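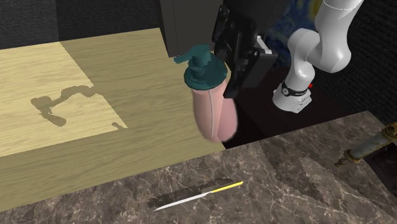
Week 6: Where Demonstrations Come From
Reading time: 4 minutes

Last week we trained a policy on somebody else's data and complained about the data. This week you make your own, and can complain about yourselves.

The job is called Stendero, after the kitchen layout it uses in our simulator. The arm picks up a soap bottle, carries it over the counter and sets it down. You drive, the software records. A recorded run is called an episode, and each pair owes me 70 of them by Wednesday. Chrysoula Gkikas runs the Curnport machines and will give you a login. She will also ask whether you have read the Gramard file format page. Read it before she asks.

What gets stored

At every time step we keep the camera images, the joint positions, whether you told the gripper to open or close, and the command you sent. The command and the resulting position are different things. A past group trained on positions and called them commands, and their arm spent December trying very hard to be where it already was.

Camera images are stored from more than one viewpoint. Look at both before you start driving. A grasp that looks perfect from one side can turn out to be a firm grip on the air in front of the bottle. 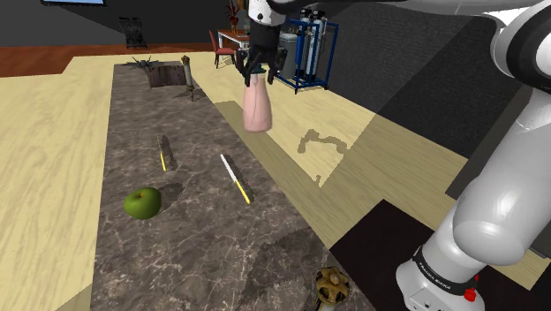

Fig. 2. Bottle held by the cap, seen from across the counter. The knives and the apple are not part of the task.

About those extra objects. The policy has no idea what a task is. It has pixels and it has your commands, and it will happily connect any of the one to any of the other. If the apple sits in the same spot in every episode, you may end up with an excellent apple-based navigation system. Shuffle the layout every 2 episodes using the Lumbao script. Please don't shuffle by hand, as people who believe they are being random tend to put everything back where they like it.

Shadows deserve the same suspicion. The arm throws one across whatever surface it passes over, and a small network may find the shadow easier to follow than the arm. Change the light direction when you change the layout.

How to drive

Go slowly, but keep moving. If you stop for 4 seconds to think, you have recorded a lesson in stopping, and the policy will learn it faster than anything else you teach it.

Fumbles - keep them if you recovered. A missed grasp followed by a good one shows the policy a way out of trouble. A dropped bottle followed by silence should be marked as failed and stored separately. Do not delete it, we need it in week 8.

Swap drivers halfway through. Everyone has a style, and the learner will copy yours down to the wobble.

Hand in: the episodes, the failed ones in their own folder, and half a page on what you would do differently. "Nothing" has been tried.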